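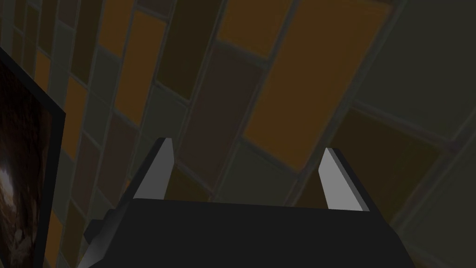
Tinari gripper, fingers open, facing the tiled wall.

Tinari Two-Arm Chore Pack
Add-on for the Clirkis simulator
$249 per seat, one-time purchase
In stock (download)

Hi, I'm Kidus Lemma, and I put this pack together with Henok Ambaye, who built most of the rooms and all of the furniture. People write to us every week asking the same thing before they buy: can a robot do my chores yet? So I'm going to answer that on the product page, where you can read it before spending any money.

Short answer: some of them, slowly, if the room behaves. The longer answer is pretty much what the pack is for. It gives you a simulated two-arm robot, a bunch of furnished rooms and a stack of household and light shop jobs, and you get to find out for yourself where things fall apart (and they will, I still have a whole folder of my own disasters).

What you get

34 furnished rooms, each with several lighting setups
157 chore files, from closing a drawer to clearing a desk
The Tinari two-arm robot with a parallel gripper on each arm
Camera views from the grippers and from up by the body
Editable furniture, wall surfaces and clutter
Run logs you can open in any spreadsheet

How good are machines at this right now?

Picking up one solid thing from a clear surface is in decent shape. Blocks, boxes, a mug with a fat handle, fine. I can leave a controller running on those jobs, go make lunch and come back to a log I'm happy with.

Long, thin stuff is where I start muttering at my screen. Grab a stick near its end and the rest of it wants to swing. Grab it in the middle and you need a clear path for your fingers on both sides, plus somewhere for the far end to go once you lift. I spent a whole Thursday on this with one of our test controllers, and by dinner it could hold on but it couldn't put the thing down where I wanted it!
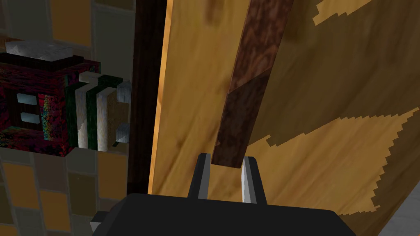
Shadows are my other big complaint. A controller that works from camera pictures can take the border of a dark patch for the border of an object, and then it closes its fingers on air with total confidence. We left strong lighting in as an option for exactly that kind of trouble. If your controller only works in flat, even light, I wouldn't want it anywhere near my kitchen on a sunny morning, and now you can check that without breaking a single plate.

Drawers sound easy, don't they? Everybody I show the pack to tries a drawer first. You need to find the handle, get two fingers on it, pull straight and stop before the whole thing comes out in your lap. 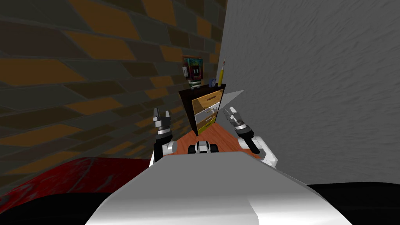
Tidying furniture is a step up from any of that, and it's the job I'd most like a machine to take off my hands. You're dealing with the piece itself and with whatever people have parked on it. Take the narrow cabinet with the three drawers: a small framed picture is propped up on top, and there's a yellow pencil standing up in its holder at the back corner. An arm reaching over to dust that top has to miss the pencil every time, or pick it up and put it back in the holder, and I haven't seen a controller I'd trust with the second one. Henok thinks I'm too gloomy about this. He's had runs that went beautifully. I've had the run right after those.

Two arms do help, by the way. You can steady something with one hand while the other does the fiddly bit, and I wouldn't go back to one arm for anything around furniture. They also get in each other's way a lot more than I expected, especially in corners, so plan on spending real time on that.

And on the shop floor? Better news there. Parts arrive in the same spot, the light stays put, and you can bolt a fixture to the bench and be done guessing. If you're looking at repeat work with stiff parts, I'd say go ahead and try it. Mixed bins and odd leftover lumber, I'd keep a person on that for now. 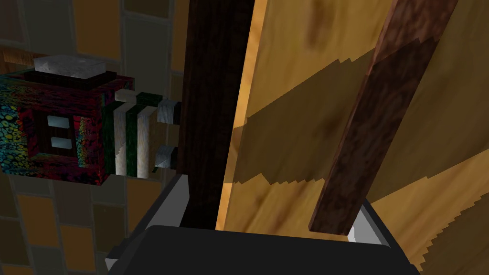 Setting it up

1. Install Clirkis first. The pack won't open without it.
2. Unzip the Tinari folder into your Clirkis add-ons folder. Leave the folder name alone, the chore files look for it.
3. Open the Weldu room. It's the lightest one and a good check that your graphics card is keeping up.
4. Run the starter chore with the controller we include. It takes 10 minutes on my old desktop.
5. Swap in your own controller and run it again, then compare the two logs side by side.

Things to know before you buy

Contact is approximate. Stiff objects act the way you'd expect most of the time. Cloth and blankets are there for looks, and we don't have any laundry chores in this version (sorry, it's the one everybody asks for).

A good score in here doesn't mean a good score in your house. I'd treat it as a way to throw out bad ideas cheaply, then test what's left on real hardware, with your hand near the stop button.

Jagged shadow edges show up on the lower render settings. You can smooth them out with the shadow quality slider, and your runs will slow down.

The pack doesn't include a physical robot. I know, but we've had two people ask for a refund over it.

Works with

Clirkis simulator, current release
Plurkadus controller kit (optional, sold separately)

Questions

Use the contact form and pick Tinari from the list. Henok takes anything about rooms and furniture, and I take controllers, grippers and complaints. If a chore goes wrong in some new and spectacular way, please attach the log!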